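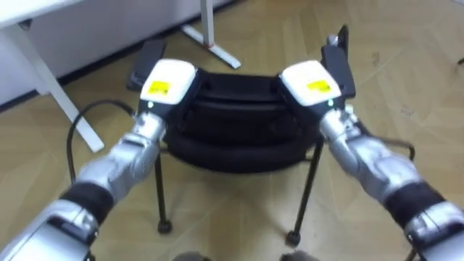 La silla negra, sobre el parqué claro.

Rupert Leitner abrió el inventario por la página 429 y anotó la hora, las siete y diez. La vivienda de la calle Figueroa figuraba en el contrato como «piso amueblado, planta tercera, sin ascensor». La liquidación debía cerrarse en enero. El cliente era un sobrino que vivía en Gakenlow y que solo había pedido dos cosas: que le enviaran los libros y que no le telefonearan.

El procedimiento de Limden era el mismo para todas las viviendas. Primero los muebles con número, después los que no lo tenían, al final el contenido de los cajones. Cada asiento constaba de código, material, estado y destino. El destino admitía tres valores: venta, traslado, descarte. Leitner llevaba once años aplicando la norma y en ese tiempo había rellenado la casilla de observaciones cuatro veces.

La silla era el número 911. Escribió: «Silla negra, acolchada, con costuras horizontales». Dejó en blanco el fabricante. En la ficha antigua, redactada por la propietaria con letra muy pequeña, el fabricante tampoco aparecía. Constaba, en cambio, el precio, 1.738, sin moneda, y una frase: «No mover de la ventana».

Leitner comprobó la posición. La silla no estaba junto a la ventana. Consultó el plano de la sala y midió la distancia con la cinta: 80 centímetros desde la marca que la propietaria había dibujado a lápiz. La norma obligaba a consignar cualquier discrepancia entre ficha y emplazamiento. Abrió la casilla de observaciones y escribió «desplazada». Luego lo tachó, porque el término implicaba un agente, y puso «no coincide».

Siguió con la estantería. Los libros ocuparon nueve cajas. En la cuarta encontró un cuaderno de tapas grises con el rótulo Leltska, que era el nombre del pueblo donde la propietaria había trabajado como topógrafa. Contenía mediciones. Las primeras páginas correspondían a lindes y acequias. Las últimas, a la sala. Cada entrada indicaba el mes y la distancia entre la silla y la ventana, tomada siempre al mismo punto del marco. La distancia aumentaba. En algunos meses el incremento era de un centímetro; en otros, de dos. No había comentarios al margen, salvo uno, en la última página escrita: «El error no es del instrumento».

Leitner verificó las sumas. Eran correctas.

A las nueve y veinte volvió a medir. Tensó la cinta, leyó el valor y lo leyó de nuevo desde el otro lado para eliminar el paralaje. Habían pasado dos horas y la lectura era de 81. Revisó el gancho de la cinta, que tenía una holgura conocida de medio milímetro. Medio milímetro no alcanzaba.

El formulario no preveía un segundo valor. Añadió una línea a mano, con la hora, y debajo trazó otras seis líneas vacías, a la misma altura y con el mismo margen. En la casilla de destino ya había escrito «venta». La corrigió con una raya simple, como exigía la norma, puso sus iniciales y dejó el campo pendiente.

Guardó el cuaderno en su cartera y no en la caja cuatro. Después retiró la cinta de la pared, la enrolló y se sentó en el suelo, de espaldas a la puerta, a esperar las diez.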